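Point Differential Is the Wrong Number to Quote in February

Every preview written at this stage of the basketball season opens the same way. The writer gives the record, then the points scored per game, then the points allowed, and subtracts one from the other. The result is called the point differential, and the reader is expected to treat it as a measure of team strength. I think it should be dropped from previews until conference play is nearly over, and replaced with a per-possession margin that excludes the opening stretch of the schedule.

The problem begins with pace. A team that plays fast will pile up a larger raw margin against weak opponents than a slow team of equal quality, simply by having more possessions in which to do it. Bidalska and Trurine are a fair pair to look at. Bidalska shoots early in the clock and presses after made baskets. Trurine walks the ball up and runs its offense late. Per game, Bidalska looks clearly better. Per possession, the two are close enough that I would not separate them on a neutral floor.

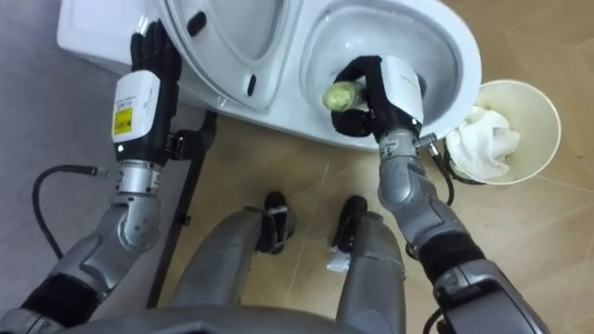
Dale Fortin
Basketball Columnist

The second problem is the schedule. Non-conference games in November and December are arranged by the schools, and a good program buys several easy wins. One 30-point win over a team like Feltent stays in the season average until the end. It tells us that the favorite was the favorite. Nothing in it helps price a road game against a league opponent with the same size and the same scouting staff.

Supporters of the raw number say that blowouts carry information, and I agree up to a point. A team that wins by a lot is usually better than one that wins by a little. The trouble is the last eight minutes, when the starters sit and walk-ons trade threes. I would cap any single-game margin before averaging it. The exact cap matters less than having one.

Ahn shows what gets lost. Its raw margin is small, and most previews list it as a middling team. Its crowd of 3352 last time out saw it lead for most of the second half, then give back the cushion at the foul line. Across its league games the defense has held up on a per-possession basis, and the schedule to date has been harder than Trurine's. A reader given only the season differential would learn none of this.

Possession counts can be estimated from any box score using field goal attempts, offensive rebounds, turnovers and free throws. The arithmetic takes a minute. Previews that quote a line to the half point should be able to manage it.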